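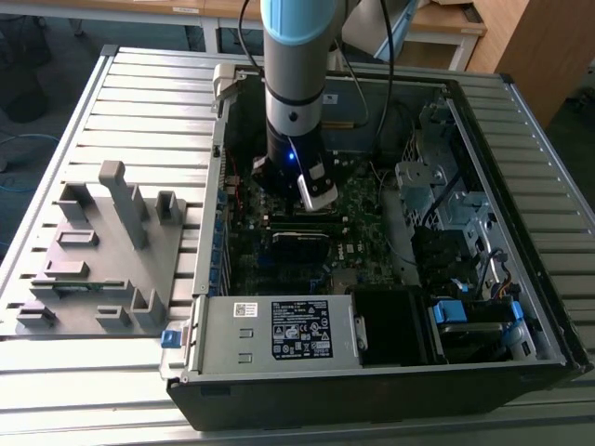 Desktop tower on the bench with its side panel off, memory slots in view.

Progress report to the Farahani Fund
Digital Access Project, Drenance Community Library
10/23/21

This report covers the period since our July update, when we told you the project was "broadly on schedule". We would like to thank the Fund for not asking what broadly meant.

Computers lent to households

We have now lent 45 refurbished desktops to households in Drenance and the farms out toward Vesero. The target was 45, so we are pleased, although 4 of those went out twice after the first borrowers decided they preferred the library's chairs. The waiting list has 16 names on it. Most are families with school-aged kids, plus a handful of retirees who were told by their bank that the branch was now an app.

Donated machines keep arriving, usually without power cords and once with a sandwich in the carry bag. Memory is still the part we run short of. Two gigabytes was plenty when these computers were new, and it is now enough to open a web browser and think about it.

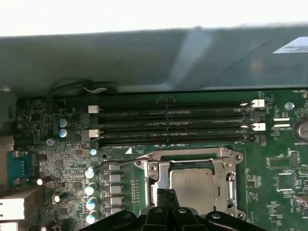
We have spent less than budgeted on parts and a good deal more on delivery. The colour of the roads past Vesero after rain will be familiar to anyone who has washed our van. We would like your approval to move $200 from the parts line to fuel, which would cover us to the end of the grant year.

Evening classes

The basics course fills up every time. The course on online privacy drew a smaller crowd, possibly because we asked people to register with their full name, address and date of birth. The form has been shortened.

More than 200 people have come through the classes so far, counting repeat visits. We know you prefer unique visitors. So do we, but the sign-in sheet was designed by an optimist and the handwriting is what it is. A proper register starts next term.

Internet at the hall

This is the part that has not gone well. Tronelska, our provider, has rescheduled the hall connection three times. On the last visit the technician arrived, agreed there was a hall, and left. We have been given a new window of "before summer" and have asked which one.

In the meantime the hall classes run off a mobile hotspot sitting on the windowsill, the only spot with a signal. It copes if everyone keeps off video.

Before the next report

We plan to clear the waiting list, finish the printed help guide and get the hall connected. The draft guide is attached. Page 9 is upside down in some copies and we are working on it.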